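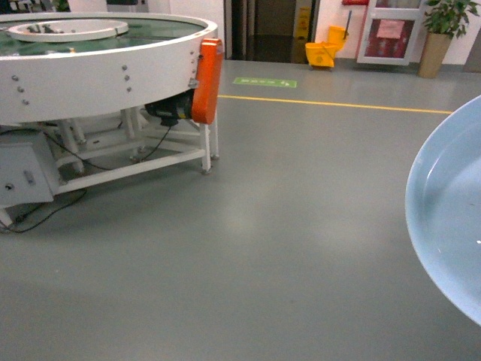

Head camera view on the Livville floor: round white machine on the left, blue tub on the right, yellow floor line between.

dullamby-floor

Hello! I look after this repo with Violeta Orellana, and I've rewritten the README because the old one still told you to install a tool we dropped ages ago. Sorry if you lost an afternoon to that.

Dullamby is our perception package for robots that walk or roll around a hall with big round things in it. It takes pictures from a head camera and gives back three layers: floor you can travel over, things you can't, and painted lines. The planner (a separate repo, Sareck) reads those layers and works out a path. If you only want the planner you don't need any of this, just feed it a grid map and off you go.

What's in the box

The labelling scripts live in tools, the model code in floor, and the little viewer in peek. There are 229 labelled pictures in the Livville set, all from the same hall, with 75 of them kept back for testing. Please don't train on those 75, however tempting it gets – Violeta will notice when your scores look too good.

Getting going

You'll want Python and a working camera calibration file. Install the package from the top folder, copy settings.sample to settings.local, and fill in the camera height and tilt. Then run peek on any one picture. If the floor layer comes up as one big blob stopping at the walls and the legs of machines, you're set. If it climbs up the wall, your tilt is wrong (it's nearly always the tilt, and nearly always the sign).

How we label

A few rules, mostly settled by arguing over pictures like the one at the top.

Anything lying flat on the floor counts as floor. That covers painted lines and also the green floor sign, which the first model was convinced was a step. Lines get their own layer on top, so a pixel can be floor and line at once.

Machines on legs are labelled twice. The legs and crossbars go in as solid, and the space under the frame goes in as "under", a class of its own. You can see floor between the legs of that white frame, and a model that calls it free space will happily send a robot in there. Sareck treats "under" as blocked unless you tell it otherwise.

Cables on the floor are solid, even the thin ones. The black one curling beneath the grey control box is a good test: at half size our model loses most of it, at full size it keeps it. We run full size near machines and half size everywhere else.

Open tubs are solid right across, rim and inside together. Clear water was a pain. The depth estimate goes straight through it and you get a hole in the map, so we fill any closed rim before the layers go out. It's a hack and I'm quite fond of it.

Dark doorways are "unknown", and unknown is a proper answer. The planner may go and look, but slowly. Movable things near a doorway, like a mop bucket or a caution sign, are solid with the "moves" tag, and the map forgets them after 2 minutes out of view.

Known problems

Shiny floor. A smooth grey coating with bright lights over it gives reflections that look like edges, and we still get false bits of line there. Rasa Petrauskas has a branch that compares 3 pictures in a row before it believes a line, and it helps a lot, but it adds a delay I'm not happy with yet.

Rims at the border of the picture. When only part of a round tub is showing, the fill hack has no closed shape to work with. At the moment we close it along the picture edge, which sometimes swallows a slice of good floor. Safe but annoying.

Plants. Leaves flicker between solid and unknown from one picture to the next. It hasn't stopped a run so far, it just looks awful in peek.

Using the data

The pictures and labels are free for research and teaching. If you want to put them in a product, write to us first at Ó Dálaigh and we'll sort something out. Label fixes are very welcome – send one picture per pull request, please, I check them by eye and big batches make me grumpy.

Next label release is planned for November, with Rasa's branch merged if we can get the delay down.

Last updated Wed 28 October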